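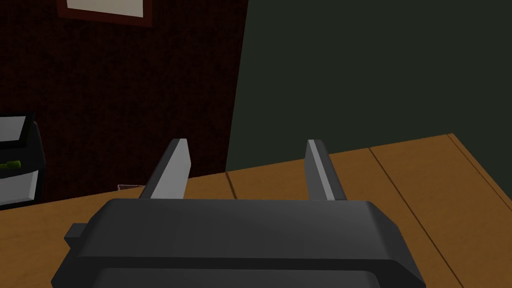
Lohnt sich ein Besuch im Filmstudio Hornville, wenn gerade keine Dreharbeiten stattfinden?

Für die meisten Besucher lohnt er sich. Die Kulissen, der Kostümfundus und das Tonstudio sind auch ohne Dreh geöffnet, und man darf länger stehen bleiben als an Tagen, an denen eine Produktion läuft. Wer Schauspieler sehen möchte, sollte aber nicht damit rechnen.

Hinter den Toren von Hornville: ein Besuch am Tag der offenen Tür

Ich schaue seit vielen Jahren die Serien und Filme von Louro, und darum wollte ich schon lange wissen, wie es dort aussieht, wo sie entstehen. Im April hat das Studiogelände in Hornville seine Türen geöffnet, und ich hatte das Glück, eine Karte für die Führung um 10 Uhr zu bekommen. Die Karten waren schnell vergriffen. Auf der Internetseite stand zwei Tage lang nur die Fehlermeldung 404, danach ging der Verkauf plötzlich weiter.

Vom Bahnhof fährt der Bus 74 bis zum Haupteingang. Ich war zu früh und musste draußen warten, zusammen mit einer Gruppe von Fans, die alle die gleichen blauen Schals aus der Serie »Hirkley« trugen. Eine Frau erzählte mir, dass sie jede Folge mindestens dreimal gesehen hat. Man hörte verschiedene Sprachen in der Schlange, und ich fühlte mich mit meinem Akzent gleich weniger allein.

Am Eingang bekommt jeder ein Band für das Handgelenk und einen Aufkleber für das Telefon, der die Kamera bedeckt. In den Hallen darf man nicht fotografieren, im Hof dagegen schon. Unser Führer war streng mit dieser Regel, aber sehr freundlich, und er sprach zum Glück langsam und deutlich.

Zuerst gingen wir in die große Halle, in der die Wohnung aus »Hirkley« aufgebaut ist. Im Fernsehen wirkt diese Wohnung riesig. In Wirklichkeit ist das Wohnzimmer ziemlich schmal, und die Decke fehlt, damit man die Scheinwerfer von oben hängen kann. Die Treppe, auf der sich die beiden Hauptfiguren am Ende der zweiten Staffel versöhnen, hat nur neun Stufen und endet vor einer schwarzen Wand. Ein kleines Mädchen war darüber sehr enttäuscht und fragte, wo denn das Schlafzimmer sei. Das Schlafzimmer steht in der Halle nebenan, und dorthin durften wir nicht.

Der Führer erklärte uns auch, warum die Fenster mit einem matten Stoff bespannt sind. Dahinter kann man mit Licht jede Tageszeit herstellen. Er schaltete für uns von Morgen auf Abend um, und die ganze Gruppe machte »Oh«, ich auch.

Danach kam der Kostümfundus, und dieser Teil hat mir am besten gefallen. Auf zwei Etagen hängen Mäntel, Uniformen und Ballkleider, alle mit einem Zettel, auf dem die Produktion und die Rolle stehen. Allein für den historischen Film »Brelik« wurden 232 Kostüme genäht. Viele davon sieht man im fertigen Film nur wenige Sekunden. Eine Schneiderin zeigte uns, wie man einen neuen Stoff alt aussehen lässt: Man reibt ihn mit Schleifpapier, wäscht ihn mit Tee und lässt ihn in der Sonne liegen. Ich habe sie gefragt, ob es sie nicht traurig macht, ein schönes Kleid so zu behandeln. Sie lachte und sagte, beim ersten Mal schon.

Im Tonstudio durften vier Freiwillige eine kurze Szene aus »Brelik« neu vertonen. Ein Mann ging mit harten Schuhen über Kies, ein anderer raschelte mit einer Plastiktüte für das Feuer. Das Ergebnis war etwas zu spät, das Pferd lief noch, als es auf der Leinwand schon stand. Alle haben trotzdem geklatscht.

Über die neue Staffel von »Hirkley« wollte man uns leider gar nichts verraten. Auf die Frage, ob die Gerüchte über eine Rückkehr der alten Besetzung stimmen, antwortete der Führer nur, dass er bloß für die Türen zuständig sei. Im Hof wurde natürlich weiter spekuliert. Jemand wollte am Morgen einen bekannten Wagen vor dem Verwaltungsgebäude gesehen haben, aber ich habe nur einen Lieferwagen mit Getränken bemerkt.

Weniger gut war das Essen. In der Kantine gab es nur noch Kartoffelsuppe, und die Schlange reichte bis in den Hof. Wer hinfährt, sollte sich ein belegtes Brot mitnehmen. Auch der Laden am Ausgang ist klein und nicht billig, ich habe mir dort trotzdem ein Plakat von »Brelik« gekauft.

Die Führung dauert zwei Stunden, und man steht fast die ganze Zeit, deshalb sind bequeme Schuhe wichtig. In den Hallen ist es kühl. Der nächste Tag der offenen Tür soll im Herbst stattfinden, der Termin wird auf der Seite des Studios bekannt gegeben.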